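# Research Software Engineer, Manipulation Planning and Control

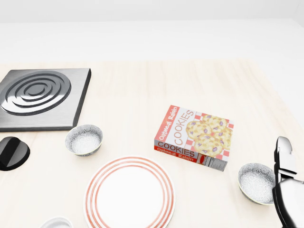
Edileuza Guerra

The Manipulation Software Group at Gradex invites applications for a full-time position as Research Software Engineer. The successful candidate will join the team that develops and maintains Ranau, the planning and control stack used in all of the group's tabletop manipulation work. The position is open from March and will remain open until it is filled.

## Background

Ranau takes a task given in plain language, such as moving a bowl next to a stove burner or placing a box of cookies on a plate, and produces motion for an arm and gripper. It is written mostly in C++, with a Python layer for task definition, logging, and evaluation. Every change to the planner is tested in simulation before it is allowed on hardware. The simulated kitchen tabletop is the group's main test environment, and most of the engineer's first months will be spent there.

Several problems in that environment remain open. When a task refers to one of two matching bowls, the planner must choose the right one from its position relative to other objects. Grasp selection near the edge of the table is still slower than the group would like, and the collision checker is too cautious when the gripper works close to an object it does not intend to touch. A box lying flat and turned at an angle presents a different difficulty — the grasp must suit both its height and its orientation, and the present scoring function weighs these poorly.

The group also maintains Felix, an internal tool for replaying recorded runs and comparing them against the planner's own predictions. Felix has grown without a settled design. Its users depend on it daily, and the engineer will be expected to bring it into better order while keeping it in service.

## Duties

The engineer will report to Edileuza Guerra, who leads the group, and will work closely with Jalen Pennington, who is responsible for perception. Duties include the following:

- Maintain and extend the motion planner, including the collision checker and the grasp scoring module.
- Write and review low-level control code for the arm and gripper, including force limits and stop conditions.
- Define new tabletop tasks in simulation, with varied object positions and clear success conditions.
- Maintain the nightly evaluation, which at present runs 2,000 simulated episodes, and report any regression to the group before the Wednesday review.
- Redesign the storage format used by Felix and move existing recordings to it.
- Document interfaces so that perception and planning code can be changed separately.

The engineer may be named as an author on publications to which he or she has made a substantial contribution. There is no requirement to publish.

## Required Qualifications

- A bachelor's degree in computer science, engineering, mathematics, or a related field, or equivalent work experience.
- At least 4 years of experience writing software that is used and maintained by a team.
- Strong working knowledge of modern C++ and of Python.
- Familiarity with rigid-body transforms, inverse kinematics, and at least one family of motion planning methods.
- Experience with automated testing and continuous integration.
- Clear written English. Design decisions in the group are recorded in writing, and the engineer will be asked to draft them.

## Preferred Qualifications

Preference will be given to applicants with experience in one or more of these areas: contact simulation, real-time control, pose estimation from rendered or camera images, and large-scale evaluation of learned policies. Experience with physical robots is welcome but not required. Training on the group's hardware is provided, and no engineer operates an arm alone before completing it.

Applicants who meet most but not all of the preferred qualifications are encouraged to apply. The group has hired from game development, machine tooling, and scientific computing in the past, and values that range of experience.

## Terms of Employment

This is a full-time, salaried position with standard benefits. The initial appointment includes a review period of 6 months, after which the position becomes permanent upon satisfactory review. Up to two days per week may be worked remotely once hardware training is complete. Gradex provides a workstation, access to the shared simulation cluster, and a yearly allowance of $1,000 for books, courses, or conference fees. Unused allowance does not carry over.

Relocation support is available and should be requested at the interview stage.

## How to Apply

Applications should be submitted through the Gradex careers page as a single PDF file containing:

1. A cover letter of no more than one page.
2. A current résumé.
3. A short account of a software defect the applicant found and fixed, with attention to how the cause was identified. Code excerpts may be included if the applicant is free to share them.
4. The names and contact details of two references. References will not be contacted without the applicant's consent.

Applications are read as they arrive. Selected applicants will be invited to a video call with Edileuza Guerra, followed by a technical exercise. The exercise uses a small simulated tabletop task and a deliberately incomplete planner; applicants may complete it at home in their own time within one week. It is discussed afterward with Jalen Pennington and one other member of the group. Applicants are not expected to finish every part, and the discussion carries more weight than the score.

Final interviews are held on site or by video, at the applicant's choice. Those who attend in person will be shown the laboratory — closed-toe shoes are required on the hardware floor.

Gradex is an equal opportunity employer. All qualified applicants will be considered without regard to race, color, religion, sex, sexual orientation, gender identity, national origin, age, disability, or veteran status. Applicants who need an accommodation at any stage should state this in the cover letter or through the contact form on the careers page.

Questions about the duties of the position may be addressed to Edileuza Guerra. Questions about the technical exercise should be directed to Jalen Pennington.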